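Skirkus Foam Finger Kit: Worth the Line in Your Budget?

By Greer Laing
August
6 min read

We run a two-arm bench setup that spends most of its day on small, flat, annoying items: cards, sleeves, wallets, paper inserts. The arms came with hard plastic fingers. Those were fine for boxes and bottles and bad for anything thin. When I put together this year's equipment request I had a choice between a pair of commercial adaptive grippers and a set of foam-padded fingers for the ones we already had. I went with the foam, in the form of the Skirkus kit, and have been using it long enough now to say where the money went.

What it costs

The full kit for two arms was $338. That covered four printed finger bodies, the foam pads, rubber strip for the edges, and a bag of screws. Brackets to fit our servos were extra at $57. The quote I had for the commercial pair was $1,632, before adapters, and the adapters were not in stock.

If you are writing a request of your own, add a line for replacement pads. They come in packs for $22. I left that line out the first time and had to move money from cables to cover it.

Fitting

Emlyn Mostyn did the first arm and I did the second. His took a morning. Mine took longer, mainly from putting a bracket on backward and not noticing until the fingers met at an angle. The instructions are one sheet, printed on both sides, and the drawing of the bracket could be either way up. Mark the top before you take the old fingers off.

The screws are small and the heads strip if you lean on them. Buy a decent driver if you don't own one. You will also have to route your wiring again, as the finger bodies are thicker than stock. Ours needed a little more slack at the wrist.

After fitting you have to redo the grip limits in software. Foam compresses, so the closed position you had before is no longer the closed position. Plan on an afternoon per arm for that, and don't promise anyone a demo the same day.

Picking up thin things

Cards were the reason for the purchase, so cards are what I tested most. The task we care about is taking a card out of a holder and putting it back without bending it or dragging the rest along.
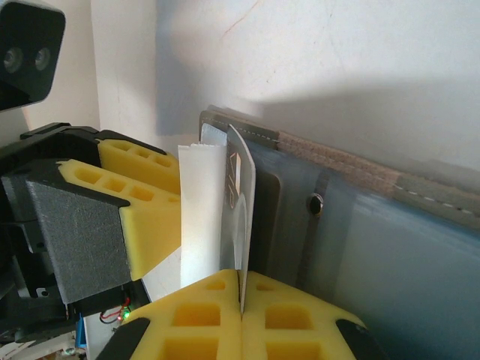 With the hard fingers we had to approach within a very narrow range or the card slipped out. The foam gives you more room. It closes on the card over a wider area, and if the arm is slightly off, the pad takes up the difference. Rhodri Jarman runs most of our sessions from the control station and his misses dropped enough that he stopped keeping the tally sheet.

It is less good on stacks. Two cards lying together tend to come up together, and there is no trick with grip force that I have found to separate them. Slick plastic sleeves are hit or miss. Cloth and felt are easy.

The pockets molded into the pads help with odd shapes, but they also get in the way when you want an edge gripped at one exact spot. A card corner can settle into a pocket and tilt. We changed our approach angle to deal with it. A flat pad option would be welcome, and Skirkus does not sell one.

Visibility

Thicker fingers block more of the wrist camera's view. Budget for this too, if only in time. We had to shift our camera mount, and for very small items I would still like a second view from the side. The yellow is easy to tell apart from most objects, which Naa Agbeko says has made her labeling work faster.

Wear

Foam wears out. The edges go first, and the rubber strips slow that down without stopping it. One strip on the second arm came unstuck in the first few weeks and I put it back with contact cement. It has held. The printed bodies have had no trouble at all.

Changing a pad means peeling, scraping off the old adhesive and waiting for the new one to set. I do it at the end of the day.

Compared with the others

I borrowed a Plirier soft finger set from Aino Heiskanen before ordering. It is better made and the pads clip on, but the price was well past what I could get approved for two arms. The Pandale version is cheaper than Skirkus and fits only one servo size, so check yours before ordering.

Should you buy it

Yes, if you already own working grippers and your problem is thin or delicate items. If your work is mostly heavy parts, keep the hard fingers and spend the money elsewhere. I have put a second kit on next year's request, along with six packs of pads.

Recent reviews
Plirier Soft Finger Set: First Month
Morgan Rolling Bench for Two-Arm Setups
Pandale Servo Brackets, Short and Long
Planning a Spare Parts Budget for a Small Lab
Wrist Cable Sleeves Compared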